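Linen and towel handling: changes to the wash and storage schedule

November 2, 2023
By the Building Services Desk

The revised linen schedule for the Censtead and Driltumberg sites takes effect in December. It replaces the interim sheet that has been pinned up in both laundry rooms since the dryers were changed over. Most of the revision concerns waffle-weave and other textured cotton towels, which behave differently from flat weave and have been coming out of the old cycle short, stiff or both.

A waffle weave holds its cells open by tension between long floats and tighter ground threads. When the cotton is wetted the yarns swell and the cells draw in, so a new towel loses length and width in the first few washes. Most of that shrinkage is normal and should be allowed for when ordering. What can be avoided is the further loss caused by over-drying, and the flattening of the cells under fabric softener residue. Flattened cells hold less water, and a towel in that state gets reported as worn out well before it is.

Wash settings

Textured cotton now goes through at 60 degrees on the normal cycle, with detergent at the lower of the two marked doses. Fabric softener is not to be used on any towel at either site. Coloured items are still washed separately from white for their first 2 cycles, after which they may be mixed with like colours. Microfibre cloths stay out of cotton loads altogether, as they pick up lint and do not give it back.

Drums should be filled loosely enough that a flat hand fits between the load and the top of the drum. The Trnka machines at Driltumberg will accept a heavier load without showing a fault, but the rinse suffers and the towels come out with detergent still in the weave. If a load feels slick when unloaded, run a second rinse before drying.

Drying

Set the dryers to medium for 30 minutes, then check by hand. Towels should be taken out while the hems still feel very slightly damp and finished on the rack. Thick hems dry last, and if the timer is set by the hem the body of the towel will be over-dried. Lint screens are cleared after every load – this was left out of the interim sheet by mistake.

Folding and storage

Shelf stock at Censtead is to be rolled. Driltumberg will continue to fold in thirds, as the shelves there are deeper and a folded stack sits better on them. For rolling, lay the towel flat, square the corners, fold once lengthwise and roll from the short end with the loose edge finishing underneath. Even pressure matters more than tightness. A roll that is firm at one end and slack at the other will open on the shelf.

Frayed edges and loose care labels should be trimmed or set aside at this stage. Anything with a pulled float longer than a finger width goes to the mending bin and not back into circulation. Do not pull the thread through. Snip nothing in the body of the cloth.

Stock and reordering

The current count across both sites is 129 bath-size towels in usable condition. Replacement stock is on order from Cimer in the same weave and will be held back until it has been through its first washes, so that new and old pieces are close to the same size when shelved together. Old interim sheets should be taken down and recycled. Questions about settings go to the desk in the usual way – please quote the machine number.

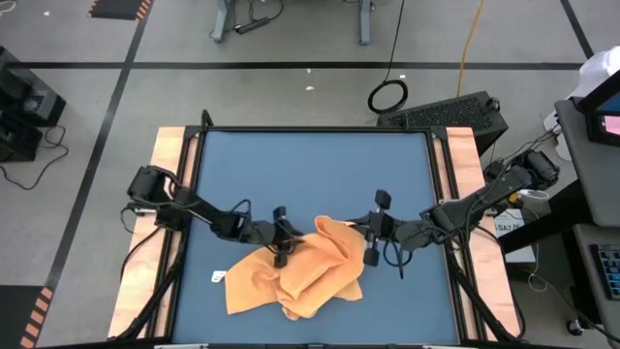
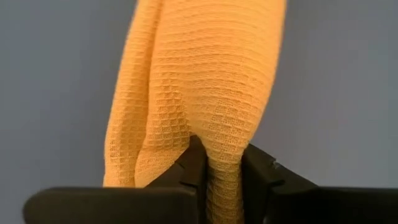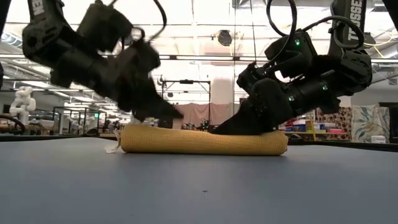 Cloth handling at the worktable. Last view: rolled cloth.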